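Ski Locker Setup, Section 4: First Use at Latgate Base Lodge

1. Press any key on the Matuvier keypad to wake it.
2. Enter 1660, then your locker number.
3. Choose a personal code and enter it twice.
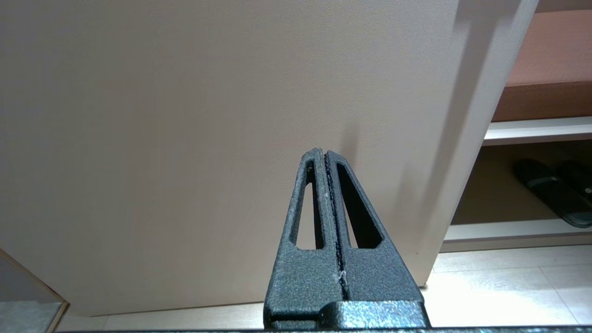
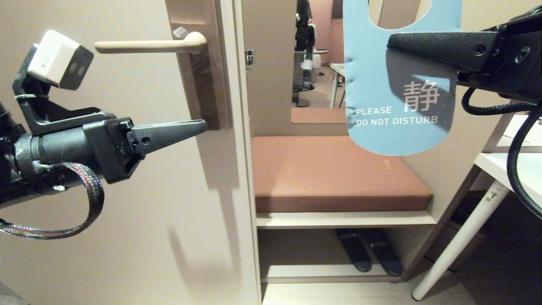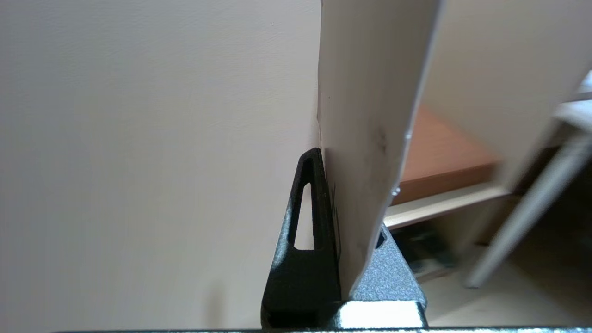
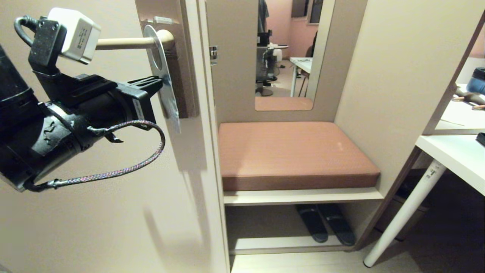 Stand skis upright in the rear slot, tails down, up to 46 pounds per locker. Locker doors have a push latch - there is no lever handle like the one on the beige door - so press until it clicks.

Caution: Do not store wax irons until fully cool.

Note: Codes clear at 9 p.m. on the last day of your pass. For a locked-out door, call Toon Baert at extension 617.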